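Robots in the shop: who does what?

In the town of Stornow there is a shop called Tendov. It sells 1,687 different things, and every evening somebody must look at all the shelves. Now a robot helps with this work. It has arms like you, but it does not get tired in the knees.

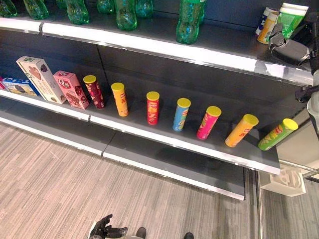 What do the people do now?

Before, the workers at Tendov walked and bent down for 5 hours each day. Now they have more time to talk with customers and help them find things. They also had to learn something new, how to teach the robot and how to stop it.

A robot hand must come very close to a thing before it can take it. For us this is easy, for a robot it is slow work. 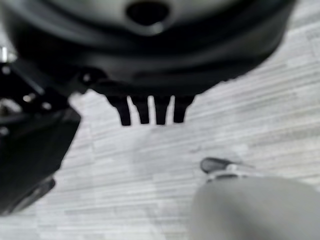
Some workers were afraid in October that they would lose their job. This is a fair question, and you can ask it too. At Tendov all of them stayed, but some of them do a different job today.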